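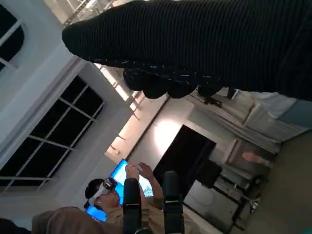
How long does a fruitcake keep? Roughly two years in a cool cupboard, according to Waltraud Gasser, provided it was fed enough brandy at the start and the people in the house can leave it alone.

Gasser has been baking fruitcakes in Stilldale for 30 years and selling them by mail for most of that time. She starts in September, which she considers late. When I visited, she had 43 cakes resting in the pantry and a firm view on each of them.

"That one's sulking," she said, pointing at a cake that looked to me exactly like its neighbors. "Too many cherries. I knew it when I put them in."

She is aware of her product's reputation. "People tell me they hate fruitcake, and I ask which one they had, and it's always the one from a gas station." She does not argue further. She cuts a slice, thin as a playing card, and waits. I had come prepared to be polite and ended up asking for a second, which she gave me with no visible surprise.
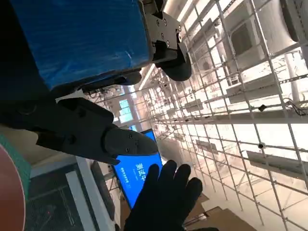
Wrapping is where most home bakers go wrong, Gasser says, and she can talk about it for longer than the baking. First comes parchment, then foil, then a tin with a lid that fights back. Customers sometimes write to ask if plastic will do. She has nothing against plastic as a look -- a block done up in glossy blue, wrinkles and all, like the one shown here, makes a cheerful enough parcel -- but she wants paper next to the cake. "Foil on fruit tastes like a spoon," she said. "Paper first. I have been saying this to my sister since we were girls."

Her sister, I gathered, still uses foil.
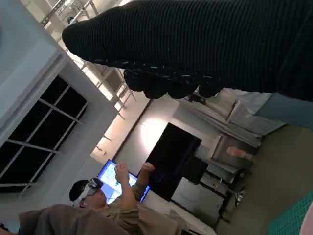
The feeding schedule is stricter still. Each cake gets a spoonful of brandy a week, and Gasser keeps the record in a school notebook, in pencil. Her neighbor Güven Polat once offered to make her a spreadsheet. "He's a kind man," she said, and turned the page.

Last year she filled 1,000 orders, swore she would cut back, and then bought another oven. I asked if she ever eats the cake herself at the holidays.

"I have pie," she said.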